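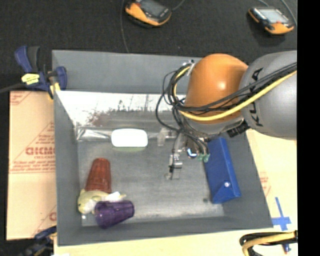 Home | Kitchen | Cleaning | Refills | Contact

16th October
By Umesh Pandey

The Anora dish brush is back, and I'm so pleased with how this batch came out! The handle is beech, oiled twice, and it's 26 cm long, so you can get right down into a tall vase or a water bottle without wetting your sleeve. The bristles are stiff plant fiber (they soften a little after the first week, then stay that way for ages). Heads twist off and go in the compost.

We moved the hanging loop to the back in September after a lot of you wrote in about it, and it sits much flatter on the hook now. Weight is 62 g with the head on. Spare heads from the older Jevau brush fit this one too, which makes me very happy because I have a drawer full of them.

Rinse, shake, hang bristles down. Please keep it out of the dishwasher!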